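Repainting Your Unit at Ritmont: Frequently Asked Questions

Last updated: May

Do I need permission to paint?
Yes. Any change of color on walls, ceilings, doors or trim needs written approval from the building office. Touching up a mark with the original color does not. Approval is tied to the lease, so a new lease on the same unit means a new request.

Which colors are approved without review?
The standard wall color is Rovia 154 in eggshell. The standard trim color is Rovia 326 in semi-gloss. Ceilings are flat white. Requests for other colors are reviewed case by case. Very dark reds and blacks are usually declined on ceilings, and on any wall with exposed brick next to it.

Can the store match the color from a chip?
It can, but a match is made to the chip as it is today. Walls near windows fade, and kitchen walls pick up a film that shifts the color toward yellow. If you have the color number, use that and repaint the wall corner to corner. A small patch of fresh paint in the middle of an old wall will usually show in side light.

Do I have to prime?
Prime bare drywall, patching compound, water stains and any glossy surface. A wall in sound condition that is going from one light color to another can take two coats without primer. Stains from smoke or water need a stain-blocking primer - regular primer lets them come back through.

How do I know if the existing paint is oil-based?
Wipe a small spot with denatured alcohol on a cotton ball. Latex softens and leaves color on the cotton. Oil-based paint does not. Most trim in the north wing is still oil-based. Sand it dull, wipe off the dust and apply a bonding primer before using latex on top.

What kind of tape should I use?
Use painter's tape of the medium-adhesion type on cured paint, metal and glass. Use the delicate type on wallpaper and on paint less than a month old. Beige masking tape is not accepted. It leaves adhesive on the trim, and the cleaning cost is charged to the unit. 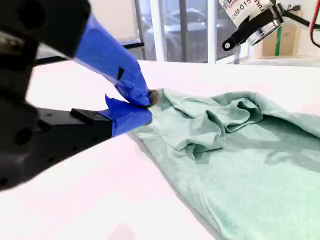
Blue painter's tape in overlapping strips, with one flap lifting.

How do I get a clean edge?
Press the tape down along the paint side with a putty knife or a plastic card. Work in short lengths and overlap the ends. Paint away from the tape edge, not into it. On textured walls, first brush a thin coat of the existing wall color along the tape edge and let it dry. This fills the small gaps, and any bleed is the color that is already there.

When should the tape come off?
Remove it while the last coat is still slightly soft, pulling back on itself at a low angle. If the paint has already dried hard, score the edge with a sharp blade first. Tape left in direct sun should be removed sooner than the package states.

How long between coats?
Follow the can. In the basement units and in bathrooms without a window, allow double the stated time. Dry to the touch does not mean ready for another coat, and a second coat applied too early can lift the first one off with the roller.

Where can I cut in samples and test boards?
The bench in the ground floor shop may be used between 8 a.m. and 6 p.m. Cover it before opening any can. Remove drips from the bench top with a damp rag while they are fresh. 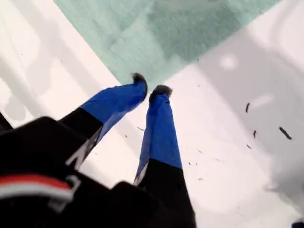 White work surface. Red and white stripes at left.

How much paint will I need?
Measure the length of each wall, add them together and multiply by the ceiling height. Subtract large windows and doors. Ignore outlets and small openings. Divide by the coverage given on the can. For a studio unit this comes to about 5 gallons for two coats on the walls, with trim bought separately.

Can I hire someone?
Yes. Brudico and Raju both have current insurance certificates on file and can be booked directly. Any other contractor must send a certificate to the office before starting. The tenant pays the contractor, and the office does not schedule the work.

What do I do with leftover paint?
Latex that is nearly used up can be dried out with cat litter and placed in the regular trash with the lid off. Oil-based paint, thinner and stain go to the county drop-off. Do not pour anything into the shop sink or the floor drain. Spread solvent rags flat outdoors until dry - a balled-up rag can catch fire without a flame.

Do I have to paint it back when I move out?
Only if your approval letter says so. If it does, the wall must be returned to 154 with no show-through.

Who do I contact?
Send requests to Arif Ong in the building office, with the unit number, the rooms and the color number.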